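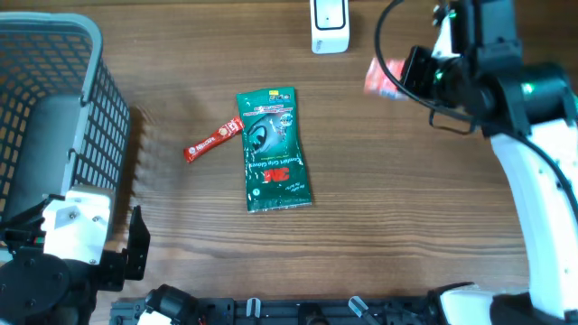 How do you sort a junk drawer full of little packets??

Posted in Home & Storage by Svenja Baumgartner

OK so I am finally doing the drawer next to the stove and need help before I give up and shove it all back in. It's all flat stuff. Packets, sachets, sample things. Instant coffee sticks (Nescafé, the red ones), a pack of 3M Comfort Grip gloves that never made it to the garage, soy sauce from takeout, seeds, drink mix, batteries in those crinkly bags. Dumping it on the table a bit at a time and every time I make a pile the pile slides. The plastic ones are the worst, they just slither off each other and then the coffee ends up under the gloves again.

Do I sort by size? By what it is? Food and not food? I bought one of those Hikier drawer trays in March and everything lies down flat in it so I can't see whats underneath. Drawer is pretty shallow, a coffee stick won't stand up straight in it. Small apartment, no pantry, one other drawer and that's the silverware.

Also how long do coffee sticks keep? Can't find a date on half of them.

Thanks in advance, have to get the table clear by dinner

Reto Hubmann

Food and not food first. Don't even think about size yet. Gloves, batteries, seeds all go out of the kitchen drawer, done. Gloves go where you use them. If it's a resealable pack hang it on a nail by its top, or clip it with a binder clip and hang the clip. Mine hang inside the closet door next to the broom.

Then for what's left -- file it, don't stack it. Shallow drawer is fine, just lay the sticks on their long edge, sideways, like file folders. You need something to hold them up. I used the bottom half of a tea box cut down to the height of the drawer. Pack it fairly full or they flop. When they start flopping push a folded piece of cardboard in behind.

The tray you have might work for this if the slots are narrow. If its the wide kind I'd return it.

Coffee: if there's no date and the stick feels hard inside, toss it. Soft and powdery, I drink it. Soy sauce I throw out every time I clean, you will get more.

Ciarán Doherty

just get a bigger drawer lol

no but I put everything in one big zip bag and when the bag won't close I throw out the bottom. works ok

Irena Gajewski

Agree with Reto on most of it, not on the seeds. Mine are in the fridge door in a jar, they come up better for me that way.

What helped me was doing it in rounds. Clear one spot on the table, put down only the sticks and sachets, deal with those, put them away. Then the bigger flat packs. If you dump the whole drawer you get what you have now, little things sliding under big things and you handle each one four times. I did that the first year, took me all evening and my husband ate standing up.

For the slippery ones -- rubber band around each kind, not too tight, they crease and then the corners split. Coffee powder in a drawer is no fun. Or a mug! Sticks stand up in a mug on the shelf over the kettle and you can see when you're low. I have one for coffee and one for the kids' drink mix and the drawer is just foil and bags now.

Write the month on anything without a date. Marker on a bit of masking tape, the ink rubs right off the shiny plastic if you write on it directly.

Svenja Baumgartner

Mug!! why did I not think of that. Gloves are out in the garage now, coffee is in a mug. Cutting up a tea box for the rest. Tray is the wide kind so back it goes, if I can find the reciept, probably in the other drawer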